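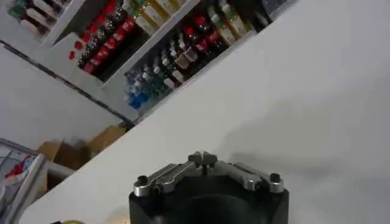 Stocking drinks in a small shop - which shelf for the water?
Posted by Fasil Yimer, July 29, 2020

Taking over the drinks shelves at Turkell and I want to settle the layout before the hot weather. At the moment cola is on two levels and water is only on the lower one. My feeling is water should go up to eye level and cola can sit underneath. What do others do?

stidine_stores wrote:
Leave the cola where it is. People find it by the red caps from the door. Water sells wherever you put it.

Oluwatosin Ogunleye wrote:
Don't agree. We moved water up in March and sold more of it, mostly to people who came in for a paper. Heavy stuff low down is safer as well.

stidine_stores wrote:
Half-litre bottles aren't heavy. You'd be moving your best line for the sake of it.

temach62 wrote:
Check the shelf clips first. Ours hold up to 2 full cases per board and one still bent. Also keep the milky drinks away from the cola, they have shorter dates and get missed at the back.

Fasil Yimer wrote:
Clips are fine, I changed them. Will try water on top for a month and leave one row of cola next to it. Dates noted, thanks.

stidine_stores wrote:
Fair enough. Write down what you sell before you move anything.

Contact the moderators | Copyright Eze Shopkeepers Forum | Back to top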